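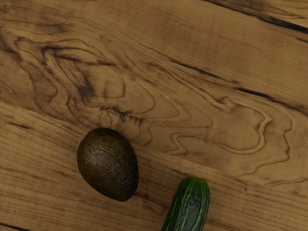 Gekstead rethinks its tire strategy after a slow start to the endurance season

Gekstead Racing will split its approach to tire wear between its two cars for the rest of the season, after a run of races in which both lost ground in the final hour.

The team has scored 42 points from the opening four rounds. At the same stage last year it had nearly twice that, and it led the teams' standings until the summer break. Qualifying has not been the trouble. One Gekstead car or the other has started in the top five every time, and at Akstead they lined up second and third.

Akstead was also where the problem showed most clearly. The race ran to 144 laps, and for the first hundred or so both cars stayed within sight of the leader. Then the rear tires started to go. The second car dropped five places in its last stint, and the lead car made an extra stop that put it out of the top six.

Engineers at the team trace it back to winter testing. The new rear suspension was set up to bring the tires up to temperature quickly, which helps over one lap and on cold restarts. Over a double stint it asks too much of the left rear, mainly on tracks with long right-hand corners. Akstead has four of those, and two of them run straight into each other.

From the next round, the lead car will go back to something close to last season's rear geometry. It will give away some time in qualifying, which the team puts at 2 tenths of a second per lap. The other car will keep the new parts, with softer springs and a change to the way its drivers are told to use the curbs.

Running two different cars is awkward for a team of this size. It means two sets of spares in the truck and less useful data passing between the garages on Friday-style practice runs, when track time is short anyway. The team tried it once before, three seasons ago, and dropped it after two races.

Ovura, which won at Akstead and leads the standings, has gone the other way. Its car is rarely quick on a single lap and has not started from the front row this year. It has, however, managed double stints on the same tires at every round, and its pit crew has spent less time at work than any other in the field.

Yip, the smallest of the full-season entries, has copied part of that plan and sits third -- 9 points ahead of Gekstead, with a car now in its third year.

The next race starts at 4 p.m. and finishes after dark, so track temperatures should fall through the second half. That ought to suit the newer suspension. Gekstead expects its second car to be the faster of the pair there, and has said it will not decide on a setup for next year until the final round in October.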